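Unit 5: Matching Key and Tempo

Before you put an acapella over an instrumental, check two things: how fast each track runs and what key it is in. Most of the failed first drafts handed in for this course fail on tempo, and the student usually knows it by the second verse.

Finding the tempo

Tap along with the instrumental for a full minute and write the number down. Do the same with the vocal. Software will do this for you, but it often reports double or half the real value, so a slow ballad can come up as 238 when it is really 119. If the number looks wrong, halve it and tap again.

Vocals can be stretched a little before they start to sound watery. Going faster hides the damage better than going slower. If the two tracks are far apart, try the vocal at half time over the beat.

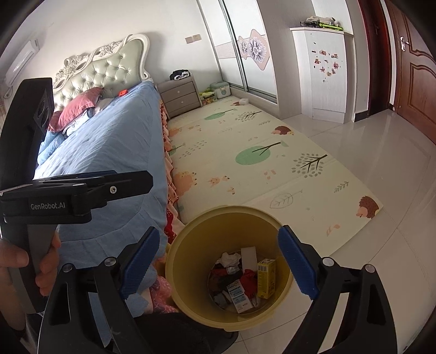 Two grippers and a yellow waste bin.

Finding the key

Play the bass line of the instrumental on a keyboard and find the note it keeps coming home to. Then hum the last note of the vocal chorus. When the two agree, you can probably leave the pitch alone. When they don't, shift the vocal, and keep the shift within 2 semitones either way. Past that, the singer starts to sound like a different person.

A minor key and its relative major share the same notes, so a vocal in A minor will often sit over a track in C major. Listen to the end of each phrase. The chords may make a sad line sound cheerful, and you have to decide if you want that.

Lining up the phrases

Pop songs mostly move in blocks of eight bars. Mark the first beat of each block in both files before you drag anything. Watch for pickup notes: the singer may come in before the first beat, and the marker goes on the beat, with the pickup to the left of it.
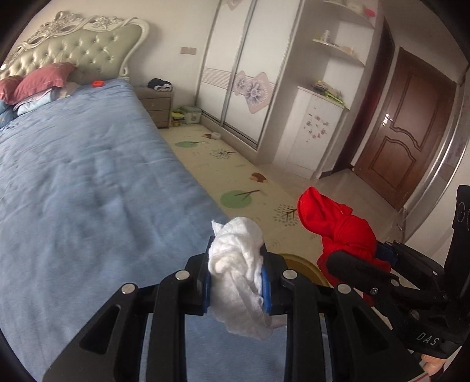 Two black grippers, one holding a crumpled white cloth, the other a red hooded garment

Cleaning up

Cut the low end out of the vocal. There is nothing useful down there and it fights with the bass. If the acapella has leftover drums in it, try to place them on top of the drums in the new track.

For next class

Read the handout on the Grimholm sessions and bring two rough mixes, both made from the same vocal. Export as WAV. Put the tempo and key of each source in the file name. Panagiotis Gavalas will run the listening hour, and headphones are in the cabinet by the door.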